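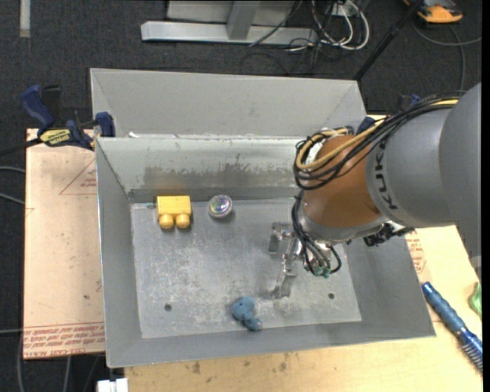
Informe de avance para la Fundación Uibo, segundo periodo. El inventario de piezas sueltas de la ludoteca Rudwood va por la mitad, si se cuenta con generosidad, y algo menos si lo cuenta Elba Farías. Pedimos la ayuda para clasificar los juguetes sin caja que llevaban años acumulándose en el almacén, y ya sabemos que la palabra «clasificar» nos salió barata en la solicitud. Un bloque amarillo de construcción, con sus dos tetones redondeados, no da trabajo: tiene familia conocida y estante propio. La pieza redonda de borde plateado y centro irisado, que tira a morado, verde y rosa según se mire, ha pasado ya por «bisutería», «botones» y «accesorios de muñeca», y sigue sin domicilio. El juguetito azul, bulto redondeado por arriba y parte nudosa por abajo, figura en la hoja como «azul, por determinar». Esa categoría no existía en el plan original y hoy es la que más crece.

Estado a 02/11/2018

Tenemos 1.446 piezas registradas con número, color, material probable y destino. Las de construcción están terminadas y guardadas. Las de cocinita también, salvo las tapas, que nunca coinciden con nada. Quedan por abrir 3 cajones del fondo, que Jahangir Matubbar ha pesado pero no ha querido mirar todavía.

De lo registrado, 200 piezas han vuelto a su juego de origen y esos juegos se prestan otra vez. Es menos de lo prometido. El calendario suponía que reunir un puzle consistía en encontrar las piezas que faltaban, y no contemplaba que en varias cajas sobraran.

Gastos

La partida de material se ha ido casi entera en cajas transparentes Sesham, las medianas. Las pequeñas eran más baratas y las tapas saltaban solas; devolvimos el lote y el proveedor nos abonó el importe menos el transporte. Las etiquetas las imprime Ye-rin Byun en casa y no nos ha pasado factura, cosa que conviene corregir en el próximo periodo. No hemos tocado la partida de imprevistos, aunque alguna tarde nos hemos asomado a ella con cariño.

Adjuntamos los justificantes en orden. Falta el del limpiador, que se mojó.

Limpieza

Todo lo que cabe en la boca de un niño se lava antes de registrarse. Al principio lo hacíamos al revés y las etiquetas acababan en el desagüe. Marisol Szabo ha escrito una hoja de instrucciones de una página - la anterior tenía siete y un índice - y desde entonces el turno de la mañana y el de la tarde lavan las cosas de la misma manera.

Lo que no ha salido bien

La jornada de identificación con las familias de Plotthorpe reunió a 40 personas y aclaró muy poco. Los adultos reconocían con emoción juguetes de su infancia que nunca fueron nuestros, y los niños dieron nombre a todo, con gran seguridad y sin ponerse de acuerdo. Ok-hee Ki tomó nota de las propuestas. Hemos adoptado dos. La merienda, eso sí, se ajustó al presupuesto.

Próximos pasos

Abrir los cajones del fondo. Revisar la lista de «por determinar» y decidir qué se queda como pieza suelta para el taller de inventos y qué se da de baja. Pasar la hoja de registro al catálogo de préstamo, tarea que depende de que nos arreglen el ordenador del mostrador.

Pedimos ampliar el plazo de entrega hasta febrero, sin aumento de fondos. Si la respuesta es favorable, agradeceríamos tenerla por escrito, porque la última prórroga fue telefónica y cada uno de nosotros recuerda una fecha distinta.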